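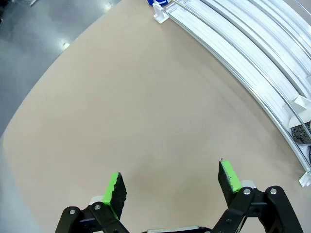 Robot demo at the open day – what should I ask, and will I look daft?

My brother-in-law's employer, Farner, is throwing its doors open in May and I have been volunteered to go, partly on the grounds that I once fixed a dishwasher. The main attraction is a robot arm working next to a curved white track on a big beige table. I had a short preview while dropping off a forgotten lunch. It has two black fingers with lime-green tape on them, which I had assumed would be the sort of thing you peel off before company comes. The fingers were wide apart over a bare bit of table and I stood there for a good while feeling I ought to applaud. We then had to leave for the school run.

There is a proper demonstration at 2pm with a slot for questions. I know nothing about robots. I would like to ask something that doesn't make the engineer sigh, and I'd like to know what I'm supposed to be watching for. Also, is it worth taking a nine-year-old, or is it going to be slides?

Posted by crumpet_logic
Share (4) | Follow | Report

3 answers

Sorted by: Most helpful

Birdie Quintanilla

I used to run these afternoons at Mallet, so I've done the sighing. Please do go, and ask whatever you like. The questions we dreaded were the ones about whether it would take over the world, which came up every time, generally from a man holding a sausage roll.

Things worth watching: the moment just before the fingers close. Any arm can wave. Getting to the right spot, at the right height, with the part between the fingers and not under one of them, is where the weeks go. See whether it slows down on the approach, and see what it does if it misses. A good demo will let it miss. If the presenter moves the part a little to one side by hand and the arm still finds it, that's worth a clap. If the part has to be put back on exactly the same pencil mark each time, you're watching a very expensive record player – nothing wrong with that, plenty of factories want one.

Decent questions: what does it drop most often? Who taught it, and how long did that take? What happens if the track stops and the arm doesn't know? That last one got me into a conversation at Lindholm that ran past the tea.

As for the green tape, I can't tell you what Farner use it for. Ours was there for grip on one machine and to make the fingers easier to see on another, and on a third I think someone just liked green. Ask them. Engineers love being asked about tape.

Take the nine-year-old. Stand to the side so they can see the fingers, and find out beforehand where the emergency stop is, so you know what you're keeping them away from. There will be slides. Sit through them, there were 42 in mine and I was proud of every one.

Helpful (42) | Comment (2) | Share

 crumpet_logic: Thank you, this is lovely. I'm going to ask what it drops.
 Birdie Quintanilla: Let me know. Ours was lids.

mildly_torqued

Went to one at Weltora last year. Forty minutes on the history of the company and then the arm picked up a thing and put it down. Bring a coat, they leave the loading door open. Parking was terrible as well, I ended up by the tyre place and walked.

My lad enjoyed it more than I did. He got a free pen.

Helpful (4) | Comment | Share

gantry_gary

Ask for the repeatability figure. If they can't give it to you in millimetres then walk out.

Helpful (1) | Comment (1) | Share

 Birdie Quintanilla: Please don't walk out, Gary. They'll have put biscuits on.

This question has been viewed 1130 times.

Home | Questions | Topics | Ask something | Log in
Contact us | House rules | Copyright the contributors | Back to top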